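# Kernundale stout, batch 2: pour notes

11/17/23

Second batch of the stout, opened after 28 days in the bottle. Same recipe as the one I brewed in May, with the roast barley moved to the end of the mash. 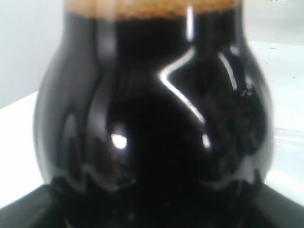
The late addition was meant to cut the burnt-coffee edge that spoiled the first batch. It did, mostly. I expected to lose some color and was ready to add a little black malt to make up for it. That won't be necessary.

Grain bill is pale malt from Giltometti, flaked oats, crystal, and 431 g of roast barley. Mash held at 67 C for an hour, roast in for the last 15 minutes. Yeast was the Jerska dry ale strain, pitched straight from the packet. It finished two points higher than planned, and I blame the oats and a cold garage.

Priming sugar was kept low. I use a bulbous glass for anything dark and pour down the side until it's half full, then straight into the middle. Tan head, fine enough for a stout at this level of carbonation. With the first batch I poured everything down the side and got almost no foam.

Taste: dark chocolate first, then something like rye crust. Bitterness is moderate and fades quickly. There's a slight sourness at the end that I also get from the Roussel porter, so it may be my water. Alkalinity tested at 93 ppm last time, a bit low for this much roast. I'll add a small dose of baking soda to the mash next time and change nothing else.

Still to do:

- Check the fridge thermometer, which reads low
- Replace the bottling wand (leaks at the spring)
- Set aside six bottles and leave them alone until May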